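Home Arm Build, Handout 4: Practice Scene Before the Real Bench
Notes by Pierina Messina, shared workshop group

By now your arm should be bolted down and homing without errors. If it isn't, go back to Handout 3 and do the joint limits again before you read on. This week stays in the simulator. The scene is called Wudholm, and it is in the shared folder along with the arm model and the gripper model.

1. Setting up

Load Wudholm first, then the arm. If you load them the other way around, the base comes in at floor level and you have to move it by hand. Set the wrist camera to 30 frames per second. The room cameras can run slower, but keep them all at the same rate until you have the logging sorted out.

Open the gripper fully and save that pose under the name "start." Every run this week begins from it. Then bring up the wrist view and jog the arm over a clear stretch of cloth, fingers open.

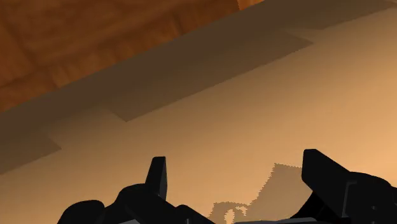

Do the jog test at low speed. Move 30 millimeters in X, then back, then the same in Y. Write down the reading at each end. A difference of one or two millimeters is fine for now. Anything larger usually means the tool offset was left at zero, and that is set in the gripper file - look for the line marked "tip."

Watch the finger tips when you judge position, and leave shadows out of it. In this renderer they have stepped edges, and several people in the last group lined up on the shadow of a finger and came down short.

2. Objects

The props come from the Vernik folder. They are a mixed lot on purpose. A bench full of identical cubes teaches you very little about grasping, so the set has long things, rounded things and flat things. For each object, work out three items before you move the arm: where it is narrow enough for the fingers, which way it will roll or slide if you touch it off center, and how high the gripper must travel to clear its neighbors. 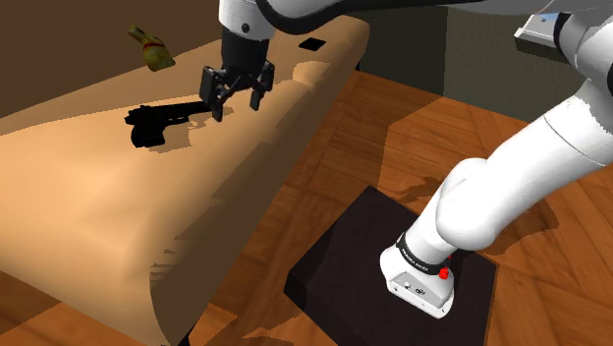 Figure 2. Arm over the table, gripper open. Props on the cloth include a black pistol and a gold rabbit with a red ribbon.

The rabbit has a wider body and a narrower upper part. Plan on the body. The pistol prop is long with a grip at an angle to the slide, so the balance point and the middle of its length are different places. Genivaldo Paiva measured it in the model viewer and his numbers are in the Vernik folder. Use them as a first guess.

Approach from above in every case. Side approaches come in Handout 6, after we have dealt with the wrist limits.

3. Checking from the far side

Switch to the second room camera before you lower the gripper. From the first camera, a finger can look as if it is next to an object when there is a good deal of air between them. The view across the table toward the base settles most of these cases. 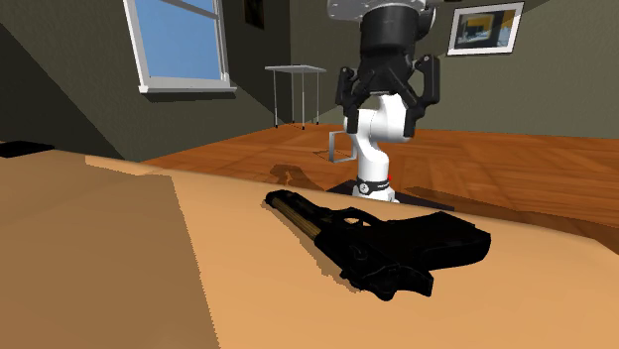
Step the gripper down in small moves and stop after each one. Change cameras, check both tips, go on. It is slow the first few times. After 18 practice descents most people can do it without stopping more than twice.

If the arm faults on the way down, the log will show code 328. That is the table collision guard in the Mousavi controller. Clear it, raise the arm straight up, and return to "start." Do not clear it and keep going down.

4. To hand in

- Your jog test readings, X and Y
- A sketch of the table with your planned grasp point on two objects
- The log from one full descent, with the camera changes marked
- The tip offset you ended up with

Put the files in the Hulier folder under your own name. Pierina checks it in the evening, after 7. Bring your gripper fingers to the next session, with the pads off. We will be gluing the new ones before anyone powers up.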